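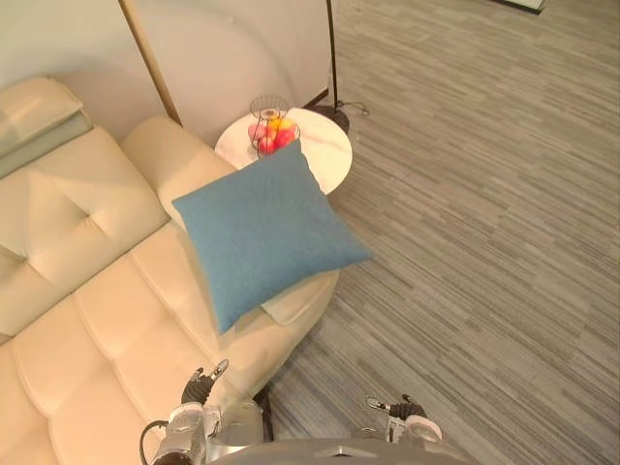

Cream tufted sofa with a square blue throw pillow.

Plerodthorpe Upholstery Care Labels

Version 2, May 24, 2021

Contents

This dataset holds the text of care labels and care leaflets for household furniture, typed out by hand and sorted by cover material. There are 3128 entries. Each entry is one label or one side of a leaflet. The source papers are in the Petinow collection, which was boxed up when the Wihongi showroom closed and is now kept in Plerodthorpe.

Files

labels.csv: the full table
materials.csv: the list of cover materials and their codes
leaflets.txt: longer leaflet texts, one after another, split by a blank line and the entry number
changes.txt: what changed since version 1

Columns in labels.csv

entry: number, not always in order
material: one of 9 codes, see materials.csv
piece: sofa, armchair, footstool, cushion, headboard or other
text: the label as printed, spelling mistakes kept
wash: yes, no or blank
sun: yes if the label warns against direct sunlight
year: blank for 888 entries where no year was printed

Line breaks in the text column are written as a vertical bar. Cleaning symbols are given as words in square brackets, for example [do not bleach]. Where a symbol could not be read, the entry says [unclear].

How the text was typed

Every label was typed once and then checked against the paper. Leaflets were checked only on the first page. Expect more errors in leaflets.txt than in the table. Labels printed before 2000 often use full sentences, and later ones use mostly symbols, so text length is a poor guide to how much advice a label gives.

Known problems

The code for coated fabric was used for some leather entries in version 1. Most have been fixed. Cushion labels sold with a sofa may appear under both pieces. The sun column was filled in quickly and should be checked before use.

Loading

The table is UTF-8 with commas and double quotes. Brarkis, our small script for searching it, is in the tools folder and needs only Python 3. Run it with the name of a column and a word to look for.

Use

The typed tables may be copied and changed freely with credit to the Plerodthorpe label project. Please do not treat old labels as current cleaning advice. Several recommend solvents that are no longer sold for home use.

Corrections go in changes.txt with the entry number first.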